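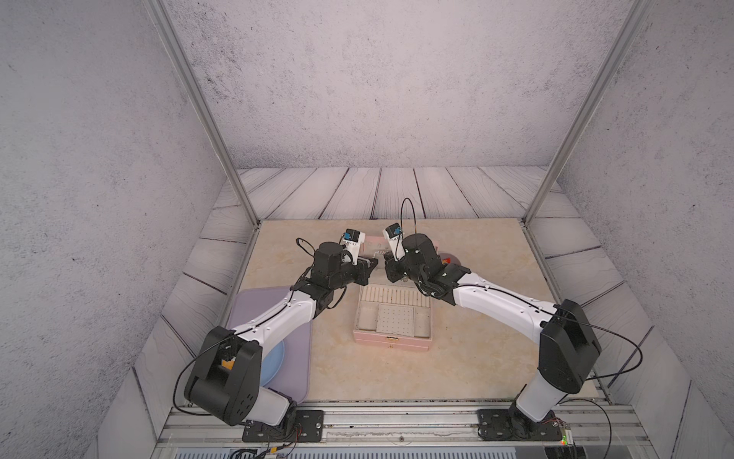

Pink jewellery box, marble-patterned tabletop.

I have fallen hard for beads. Tiny ones, glass ones, the sort that roll under the fridge and stay there until you move house. It started in January with a necklace that broke on the tram, and by the time I'd picked up what I could from between everyone's shoes I had decided I was going to restring it myself. How hard could it be, right?

Pretty hard, the first time! I used ordinary sewing thread, pulled it tight, felt very pleased and wore it to work, where it gave way over lunch. But I'd had such a good evening making the thing that I didn't even mind. I went straight back out and bought proper beading thread (the waxed kind, in a dull grey that disappears between almost any colours) and did the whole lot over again with a knot between every bead.

Knotting is the part I'd love more people to try. You make a loose overhand knot, slip the point of a needle into it, then walk the knot down the thread until it sits right up against the bead. Then you slide the needle out and give it a little push with your thumbnail. The first few look terrible. Somewhere along the strand your hands work it out for themselves and you can half listen to the radio while you do it.

12 shares · 8 comments
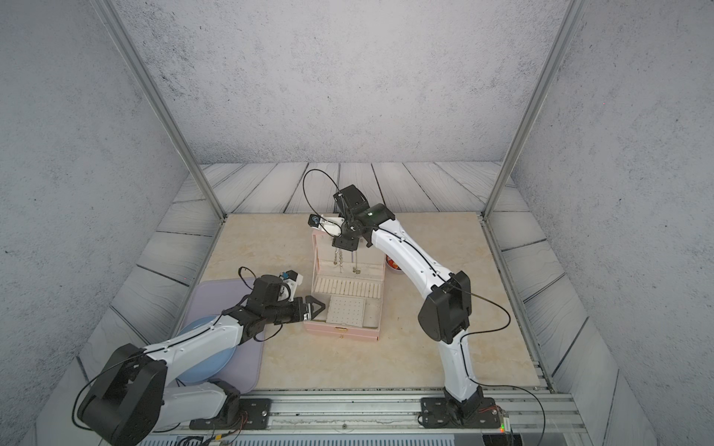 4 min read

The beads themselves are a whole other rabbit hole. I buy most of mine from Rebelo, a narrow little shop with drawers up to the ceiling, where you take a saucer from the counter and fill it yourself. They sell seed beads in tubes of 500 and I can never leave with just one tube. Last visit I came home with a bottle green, a milky peach and a really odd mustard I had no plan for at all. The mustard has ended up in everything. It makes blues look bluer and it stops pink from going too sweet.

For older beads I go to the Prestitz market, which is on every Wednesday and mostly sells plants and jam. At the far end there's a stall with trays of broken necklaces, all tangled together, sold by the handful. Go early if you can, before the good tangles are gone! I've pulled out pressed glass flowers, a few faceted black ones that I think are jet (I could easily be wrong) and a string of shell discs so thin they sound like rain when you tip them out. Everything gets a wash in warm water with a drop of dish soap, then a night on a tea towel.

My big project at the moment is a long rope called the Sadov, from a pattern booklet put out by Stusia. It takes 2,000 beads and you have to thread every one of them in the right order before you can start crocheting. If you get one wrong, you don't find out until the spiral goes crooked a good while later. I've found one mistake already. The booklet has a trick for this: you crack the extra bead with pliers, off the thread it comes, and you carry on. Cover it with your other hand when you squeeze, please, and wear glasses. A missing bead is more of a nuisance, and I've got no trick for that one except undoing it.

I thread 200 at a time and then stop for a cup of tea, otherwise the colours start to swim. Daylight helps a lot. So does a bit of felt in the bottom of a baking tray – the beads stay where you put them, and if the cat jumps up you only lose some.

A few people have asked what to make first. I'd say a simple bracelet on elastic, with biggish beads, in colours you already wear. Tie a surgeon's knot, add a dot of glue, let it dry overnight and tuck the knot inside a bead with a wide hole. You'll have it on your wrist by the next morning, and you'll probably be eyeing off your old necklaces by that afternoon.

Next up I want to try a loom. I've seen some beautiful flat bands done in just two colours, and there's a second-hand loom in the window at Rebelo that I've walked past far too many times. If you've used one, tell me how you finish the ends, as every set of instructions I've read says something different!

Get new posts by email. Enter your address to subscribe. You can unsubscribe at any time.

This site uses cookies. By continuing to browse, you agree to their use.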